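Last revised in October by Inmaculada Ibarra. Applies to store exports from Zoltau and similar cart software.

# How to Estimate a Media Outlet's Store Revenue From Leaked or Filed Order Records

Political shows and websites often earn more from their own shops than from ads. Order records sometimes reach reporters through court filings or a former vendor. The steps below turn such a file into a revenue figure that an editor can check. 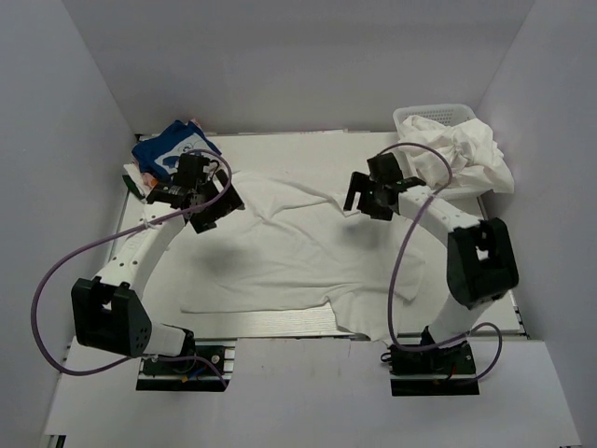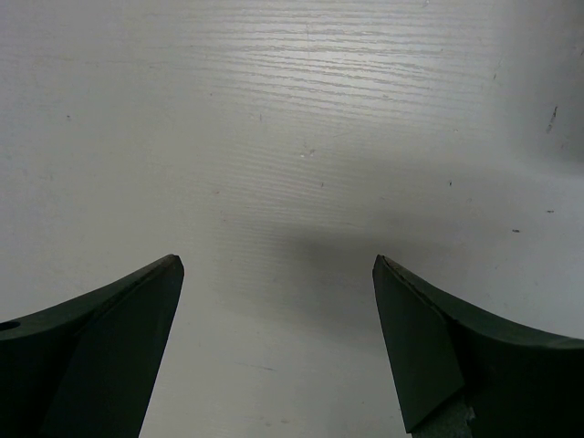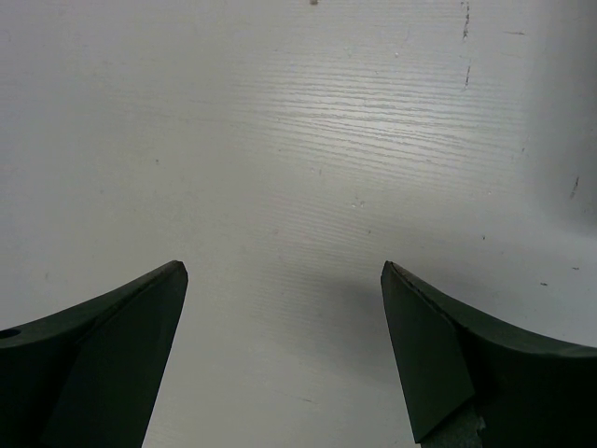
## Before you start

You need the order file, a spreadsheet program, and read-only storage for the original. Make a copy and work only on the copy. Write down who supplied the file, at what time of day it arrived, and its size in bytes.

## Step 1: Identify the columns

Most exports have separate columns for order total, item price, shipping, tax, and refunds. Do not guess from the column names. Place one small order in the store yourself and compare the receipt with the layout of the file. In the Girkard export, `amount` included tax and `net` did not include refunds.

## Step 2: Remove duplicates and test orders

1. Sort by order number.
2. Delete rows that repeat the same order number, unless the file lists one row per item.
3. Filter out staff accounts and orders with a total of zero.
4. Log each deletion on a second sheet.

The Girkard file lost 133 rows at this stage. All of them were test orders.

## Step 3: Calculate gross and net sales

Add the item prices for gross sales. Subtract refunds and chargebacks for net sales. Leave sales tax out of both. Keep shipping on its own line.

Neither figure is profit. The file does not show wholesale cost, payroll, or airtime. Use the word "sales" in copy unless you also have the expense ledger.

## Step 4: Check a sample

Draw 400 orders at random. Match them against card receipts, shipping notices, or customers willing to confirm a purchase. Florencio Alcaraz's team reached 42 customers by phone and found 2 mismatched totals, both partial refunds entered late.

## Step 5: Compare with public statements

List each on-air claim about the outlet's finances with its air date. Put net sales for the same month next to it. Compare single months; a yearly total hides slow periods.

## Step 6: Request comment

Send the outlet the totals, the date range, and the method. Do not send the file itself, which may identify the source. Record any dispute by line number and rerun Step 3 if a correction holds up.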